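Brallulik coach on thin ice??

tagle_time
16/06/2026
Lost by 17 at home to Ilturow, now the board's "reviewing" things. Soriano's gone by September imo.

dunanley_dave
Rubbish. Charito Soriano got them to a final with half a squad. Who else is there, Carrillo?

tagle_time
Carrillo at least picks a proper defence. 11 changes in two games, cmon

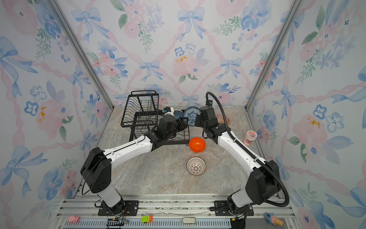
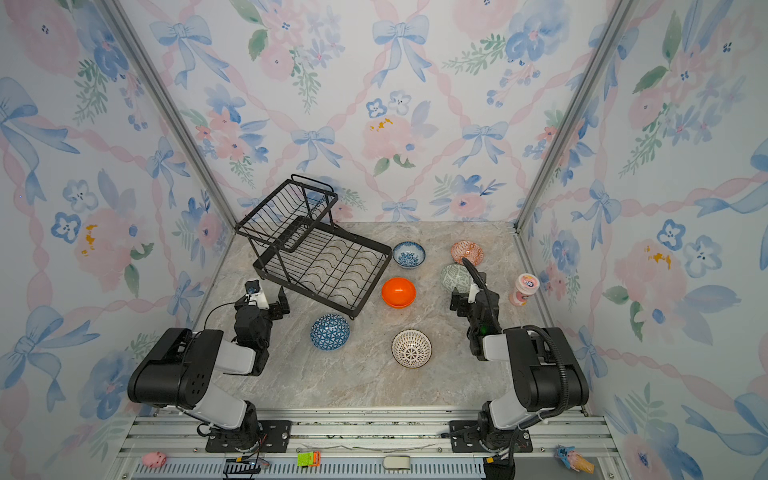
dish rack and the flowery walls, both pics

row_f_kev
Was there. Crowd of 2000, half left early. Not the coachs fault they cant kick straight.

dunanley_dave
Exactly. Injuries too. Give her the season

tagle_time
She's had 130 games Dave!! How many more

row_f_kev
Jennylyn Tagle back next week, that'll help. Any relation lol

tagle_time
I wish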